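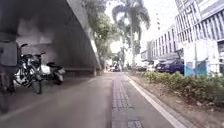
Wednesday: route and budget

Search diary Go

24/04/2024

Walked the path by the overpass again before the heat got up, with the Plustgate quote folded in my pocket. The strip of small paving blocks is what I wanted to think about. The delivery robot they are offering has small wheels, and Rainer says small wheels and block paving mean a tray of spilt soup. The asphalt on either side looks smooth enough. There was a bicycle and a scooter parked under the concrete, close in to the wall, so a machine would have to keep out from that side. On the other side it has the white line and the kerb to follow.

Rainer Eichhorn rang at 11. He has now gone through both quotes. Plustgate want us to buy outright, two machines, with batteries extra. Frerichs will lease, but the lease starts at 4 machines and we can't use 4. We have the money for 2, and that only if the kitchen floor waits until January.

Things neither quote covers:
- spare wheels
- a charger at the far end
- insurance for a path the public walks on
- whoever goes out to fetch it when it stops

I put the last one to Ravindra and he said he would do it himself for the first month. Ravindra Dwivedi has a shop to run, so I have written it down as a paid hour a day.

The Redix people replied about the software. They charge by the trip, with the first 100 trips free. We do nearly that many in a week at lunch, so the free part is not worth much to us. I have asked for a monthly price.

Still leaning towards Plustgate, but one machine to begin with and a second later if the first earns its keep. Must ask if the price per machine holds for an order of one. Rainer wants a trial over the paving blocks first with a full load, and I agree with him.

Wrote to Pleledgate about the charger. Home by six. Leftover rice.

2 comments | 11 shares

Recent entries
Frerichs and the small print
What a battery costs
Ravindra measures the doorway
Kitchen floor, second quote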